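Pellcombe lending store moves to larger stockroom

By Sille Toft
Friday, 4:15 p.m.
39 shares | 2 comments

The Pellcombe equipment lending store has moved its stock out of the basement on Lomholm Street and into a ground-floor room next door, and will start taking requests again on Monday morning.

The store lends small tools, lamps, extension cords and classroom supplies to schools and clubs in the area. It stopped lending in January after a leaking pipe soaked part of the basement floor. Manager Chantelle Moodley said most of the stock was on high shelves and came through undamaged, though over 30 items had to be thrown out.

"We lost mostly paper goods and a few lamps," Moodley said. "The tools were fine. What took time was finding out what we still had, and the old list was no help with that."

Loans will run for two weeks, as before. The late fee has been dropped for schools. Clubs will still pay it, but they can now renew by phone up to the day an item is due.

Sreekumar Mathew, who handles bookings, said larger orders should be placed a few days ahead through the spring. Pickup is at the side door on Mthembu Lane, where there is space for one car. The front door stays locked while the hallway is being painted.

The new stockroom has a 90-day trial lease, and the store will decide at the end of it whether to stay. Moodley said the room is easier to work in than the basement, mainly for having no stairs. It has a grey carpet and yellow metal shelving with black beams, and cardboard boxes of several sizes are already stacked on the shelves, some of them with small white labels. A laptop sits on one of the shelves among the stock. Unpacking will continue through next week, and anyone who returned an item during the closure and did not get a receipt can ask for one at the side door.

Recent items
Remo Schnyder to step down as swim coach
Zerer Bakery adds Sunday hours
Elfriede Schwaiger quilts on show at the library
Mthembu Lane parking changes explained 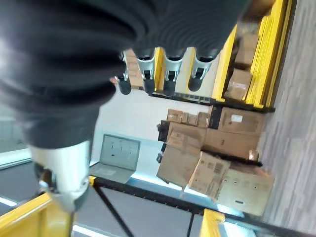
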